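Pre-Purchase Inspection Checklist: Disassembly Cell, Second Unit
Prepared for the October equipment request, Narnen workshop
Inspector: Gervásio Miranda

1. Work table. Slats level and free of burrs. PASS
2. Arm mounting and cable routing. Cables shall clear the table through full travel. PASS, with comment: one cable tie to be replaced before the next inspection.
3. Gripper fasteners. Torque marks to be checked against the Cloller service sheet. PASS
4. Emergency stop. Tested from both operator positions. PASS
5. Reach into an open tower lying on its side. PASS 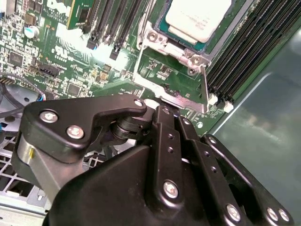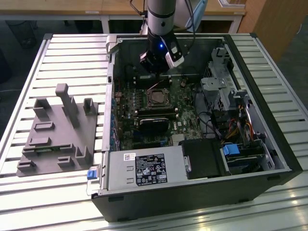

Items 3 and 5: gripper at a Dell motherboard.

Nayara Seixas commented that the request should not go forward with one gripper per arm. Spare fingers from Candow take over 40 days to arrive, and the present unit was idle for most of that wait last year. She asked that 2 spare sets be entered on the same order.

6. Spare parts. OPEN. Quote requested for 2 sets of fingers.
7. Guarding. Existing panels do not extend to a second table. OPEN. Allow 400 dollars for brackets.
8. Floor space. The second table requires 64 inches of clear aisle on the operator side. To be measured again after the shelving is moved.
9. Training. Operators to be signed off before power is connected. NOT STARTED

Return open items to Said Tazi before the budget is submitted.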